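Two arms, one clock

Reken is a small open-source planner for pairs of robot arms, and the developer behind it would talk about timing all day if you let them. We met in the workshop in Clelldale where most of the testing gets done, on a Sunday, with the kettle on and a log file already open.

"People assume the hard part is moving an arm," the developer told me. "One arm is lovely! Put a second one over the same table and now you have two plans that are each perfectly good and can't both happen."

The first version planned for one arm, froze it, and then planned for the other around it. It was safe and terribly slow. The rewrite, started in April, puts both arms on one shared timeline, so either can slow down a touch and let the other through.

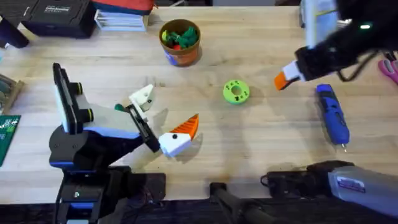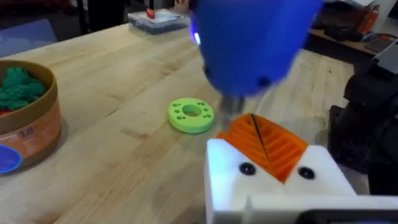
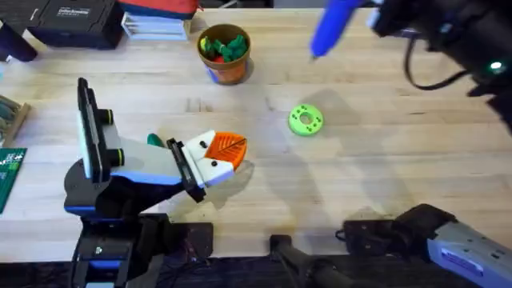
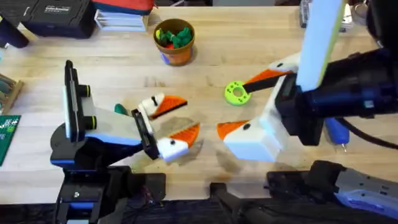
The shared timeline is the bit the developer is proudest of, and I can see why. Every joint of both arms is checked against the same clock, 100 times a second, and if the two paths get too close the planner stretches one of them instead of throwing both away. The middle of the bench is where it earns its keep. With the grippers nearly meeting over the wood, as they do in the last shot, there's very little room to be wrong, and a flat green ring lying between them is just the sort of thing both arms might have a reason to reach for. "The old code would have sent one of them home first," the developer said. "Every single time. It drove me up the wall."

Perception is kept apart on purpose. A separate program called Netcombe works out where things are and hands over a position with a measure of how sure it is. When that drops, the planner widens its safety margin by itself. "I used to trust the camera completely," they said, laughing. "Then I looked at the logs."

The logs get their own tool as well, a viewer named Benítez that plays back both arms side by side and lets you drag through a run until the two paths pinch. It has saved over 2 weeks of head-scratching so far, by the developer's own count, and it's the part other people write in to ask for.

What's next? Moving targets, and a cleaner way to say which arm should give way when both have equally good reasons to go first. At the moment it's a number in a settings file. "I want to be able to change that halfway through a run," they said, already scrolling back up to find the line.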